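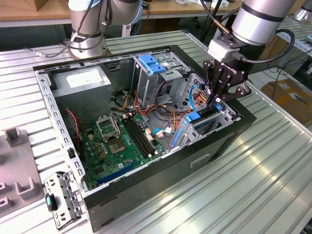
Tower on the bench, side panel off (item 3)

DREDTHORPE WORKSHOP GROUP
Minutes of the meeting held on 15 December 2018

In the chair: Maxence Baudry
Also present: bench staff, stores, Visuvmont liaison
Apologies: Alcantara site

1. Minutes of the last meeting
Agreed without change. The action on bench lighting is carried over.

2. Stock position
Stores reported 2755 towers received under the Visuvmont contract, of which 1828 have been stripped, sorted and booked out. The remainder are on the racks in bays A to D. Stores asked that cases be racked upright with the side panel fitted. Panels stacked apart from their cases have been getting mixed up between models, and 11 are now without a match. Agreed that panels are to be marked in chalk with the rack number when they come off.

3. Order of work on the standard tower
The chair went through the draft work sheet, version 4, with a tower open at the bench. The following was agreed.

3.1 The case is laid on its side, open side up, before any part is touched.
3.2 Memory and processor come out first and go straight into the anti-static trays. They are booked separately from the board.
3.3 Once the processor is out, the socket bracket is to be closed before the board is moved. The draft sheet does not mention this. Stores has returned 32 boards with damaged contacts since March and will not accept further boards for resale in that state.
3.4 Drive brackets are taken out next and kept with the case number until the drive bays have been checked. 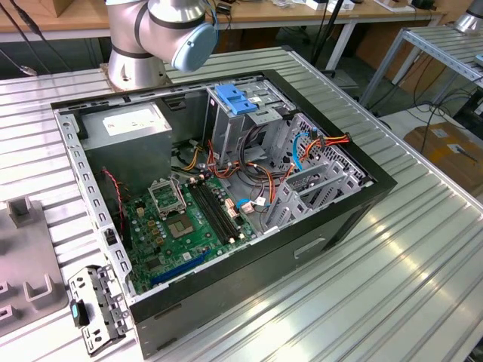
3.5 Power leads are to be unplugged at the board and at the drives, then folded back over the supply. Bench staff asked whether the leads could be tied first. The chair had no objection, but ties are not to be charged to the job.
3.6 Data cables are pulled by the plug and never by the lead. Blue and light blue cables go in the same bin. There was some discussion of sorting them by length. Not agreed.

4. Drive cage
The cage is the slowest part of the job. The work sheet gives one time for all models, and bench staff consider it too short for the type with the release latch on top. Two methods are in use: freeing the cage with the drive leads still attached, and clearing the leads first. The liaison asked for one method only, so that times can be compared with those from the Alcantara site. Agreed to clear the leads first. Timings to be taken again on the next batch.
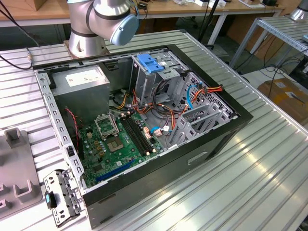 Plastic parts were then considered. Sternora, who take the mixed plastics, have asked for coloured parts to be kept apart from black and grey. On this type of tower that covers the bright blue latch on top of the drive cage and the small teal-and-black tab on the removed drive bracket. The chair noted that the tab is easily missed once the bracket has gone into the metal bin. Agreed that tabs are to be taken off at the bench and that brackets with tabs still fitted will be sent back by stores. Coloured parts go in the tub marked C. Sternora will collect tubs when full, and no fixed day has been set.

5. Power supplies
Labels are to be left on. The rating on the label is what stores books against, and a supply with a torn or missing label is booked as scrap whatever its condition. Bench staff asked for a wider shelf, as supplies are being stacked three high and the lower labels are rubbing. Stores to measure up.

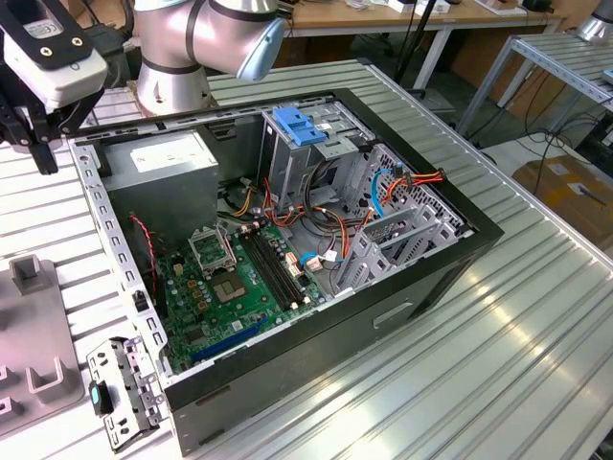 The liaison asked whether supplies could be tested before they leave the workshop. The chair said there was no test set on site and none in the budget. Visuvmont may send one on loan. To be raised again when a reply is received.

6. Actions
Baudry: issue work sheet version 5 with 3.3 and 3.6 added.
Stores: chalk to each bench; measure for supply shelf; tub C to be labelled on both sides.
Bench staff: new drive cage timings, latch type only.
Liaison: write to Visuvmont about the loan of a test set.

7. Any other business
The hand brush from bench two is missing. Bench lighting to be placed first on the next agenda.

Next meeting: date to be sent round by the chair.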